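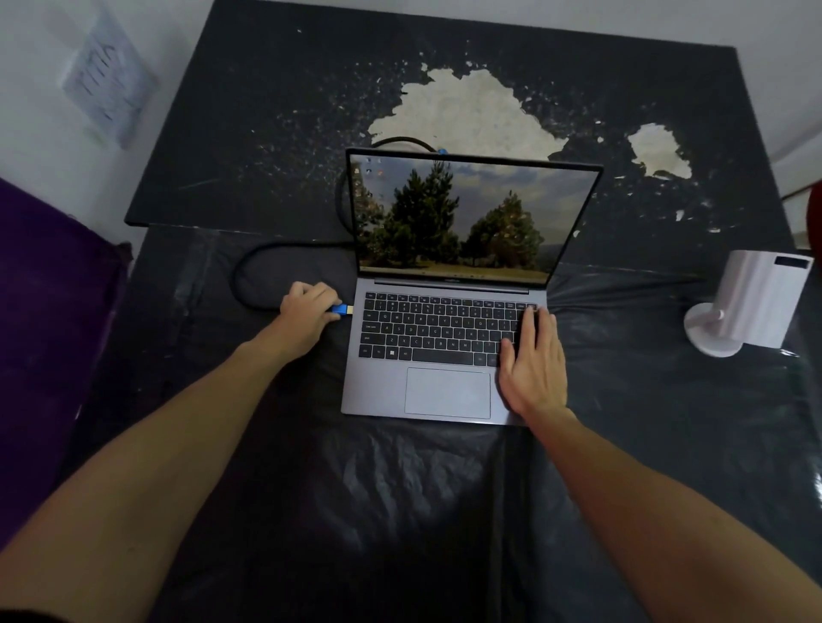
A robot needs to see a job done how many times before it can try alone? Our customers at Broltell put this question to us at the first meeting, and they hoped that the answer would be ten.

It is more. For one simple task we normally collect 1,000 examples, and for the work with plugs and cables we have now 3,327. Each example is one person doing one small job from start to end, with two hands, at normal speed.

About Hunel

Hunel is a small company in Putescombe. We gather examples of everyday hand work for teams who train learning systems. We do not build robots and we do not sell software. Our product is the recordings, together with a short written note for each one.

How we work

The customer sends us a list of tasks. We try every task ourselves and write the instructions in plain words, for example "put the USB plug into the left side of the laptop". Then our recording people do the task many times, and between the takes they change the position of the things on the table. After this a second person watches every recording. From the last set for the Eide project we took out 613 examples, mostly for the reason that the hand was covering the plug at the important moment. The customer did not pay for these.

Our people

Everybody who records with us is employed and paid by the hour. Nobody works more than 2 hours without a pause. New colleagues begin with easy tasks, such as opening a lid, and come to cables later.

Visits are possible in the afternoon. Please write to us before you come, the door on the street side is usually locked.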